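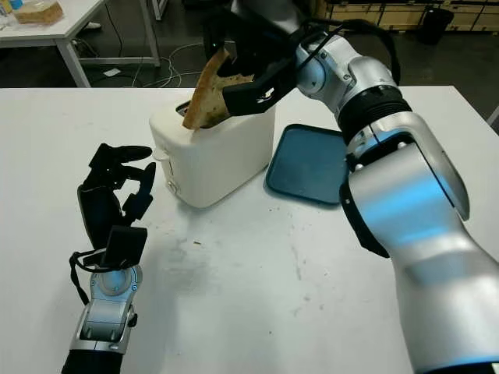 **Toast goes soft on the plate – what do you do?**

**idville_crumb**
Good evening all. I have a two-slot toaster in cream white, with one lever and a small round knob on the end. The color of the toast is fine for me, golden with a darker crust. But when I put the slice flat on a plate, after 2 minutes the bottom is soft. Now I try with a shallow plastic tray.
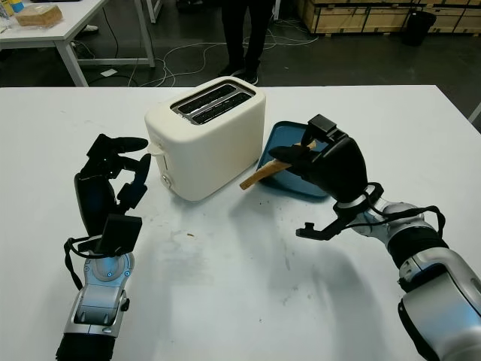 Toaster with the blue tray to the right of it, slice still in the air.

**Echeverri**
Plastic will not help you. The steam goes out from the bread and has no place to go, same as on a plate. Use a wire rack, or stand the slices against each other like a small tent.

**wirnura_mill**
I don't agree completely. A tray with a raised rim keeps the crumbs in one place, and this is worth something. Put a folded cotton towel inside and the towel takes the steam. I have done so for some 9 years.

**Echeverri**
A towel makes it limp in my house. Maybe your bread is dryer than mine.

**idville_crumb**
Mine is ordinary sandwich bread from the Nistetti bakery, not very fresh. I will try the rack and also the towel. Another question – do you take the slice straight up, or do you tilt it? With tilting I scrape crumbs back into the slot.

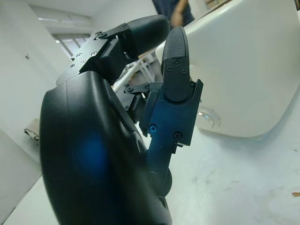
Close-up, same day.

**Raymonde Ross**
Straight up until it is free, then tilt. And please turn the knob a little lower and toast a second time. Two short rounds dry the inside better than one long round. My mother did it in the oven, at 300 degrees Fahrenheit, with the door a little open.

**wirnura_mill**
For me 300 is too much, the edges become hard. I hold slices at 200 and they stay crisp until everyone sits down.

**idville_crumb**
Thank you Raymonde, I did not think of two rounds. I will write again in November when my sister visits, she eats only crisp toast.

Related threads
Crumb tray does not slide out
Bread too thick for the slot
Butter before or after?
Best rack for four slices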